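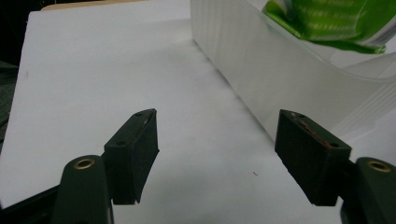
Work Area 2: Sorting Tables and Storage

Progress report to the Ornus fund, Thu 20 June

In the last period we worked mostly on the tables of the Vunonard sorting room. As agreed in December, the surfaces should be white and plain, so that small parts and dirt can be seen quickly. The first table is now in daily use with white sheet on top. We have kept translucent plastic containers as the standard for storage, and we ask permission to order more of the same type.

Of the budget of 1674 for this work area, about 40 percent is spent. The largest cost was the containers, and after it the sheets. Delivery of labels from Sorkix is late by seven days. For this reason the labeling is moved to the next period, and the shelf plan has to wait for it also.

Cleaning takes more attention than we had expected. On a white surface every speck is visible, which was our wish, but it means that the table must be wiped at the end of each shift. We added this to the room rules. We also decided that the middle of the table stays free between two jobs, and that containers stand at the side.

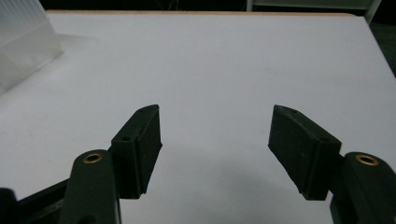

Gu asked, after reading the draft of this report, whether one table is enough for the autumn, and if the sheets could be changed for a harder surface which does not need to be replaced. Gu would also prefer that the second table is ordered before the labels are paid.

We agree with the first point. The second table can be ordered from the remaining money if the price stays the same. For the harder surface we have asked for one offer and wait for the answer. The sheets stay in use until then, and we will report the costs of both solutions in the next period.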